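Clearing and Resetting a Shared Kitchen Table
Final report, Household Methods project, Zivine group

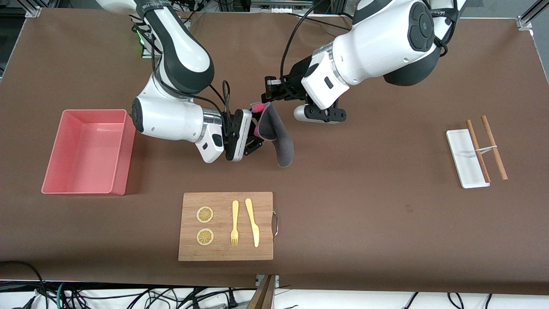 Our project looked at how long it takes to reset a kitchen table after a small meal, and whether the order of the steps matters. The idea came from our own shared kitchen, where one table is used for eating, food prep and folding the wash. Things get left on it, and the next person has to move them before starting.

1. Items
We kept the set of items small so that each trial could be laid out the same way. It included a pink plastic bin, a wooden cutting board with food and utensils on it, a white rectangular tray with two wooden chopsticks, and a dark gray cloth with pink along the edge. The bin was open and light enough to lift with one hand. We used the same brown surface for every trial.

2. Method
We compared 2 orders of work. In Order A the cloth was picked up and folded first, then the tray was moved, then the board. In Order B the board was cleared first and the cloth was left for last. A trial started when the first item was touched and ended when the table was ready to wipe. We ran 39 trials, most of them between lunch and 3 p.m. when the kitchen was free.

Times were written on paper and copied into a spreadsheet the same evening. Two trials were thrown out, one for a stopwatch error and one where the chopsticks had been left off the tray at setup.

3. Results
Order A was faster in most trials. The difference was small when the cloth was lying flat and larger when it was bunched up in the middle of the table. In Order B people often had to set the board down twice – once to get it away from the cloth, and again to put it where it belonged.

Folding was the slowest single step in both orders. The cloth is soft and the corners are hard to find when it is crumpled. Picking it up by the pink edge and letting the rest hang before folding saved time over smoothing it out on the table. We added this to the instructions after the July trials, so the early and late times for folding should not be compared directly.

The tray gave us little trouble. The chopsticks rolled if it was tilted, and they had to be held with a thumb.

4. Problems
The food on the board was not weighed, and we did not control how it was spread out. We also did all the trials on one table. A narrower one would leave less room to set things aside, and Order A might not hold up as well.

5. Next steps
The Bansal group has asked to use our layout sheet for their sink study. We would like to repeat the trials with a second cloth and a deeper bin.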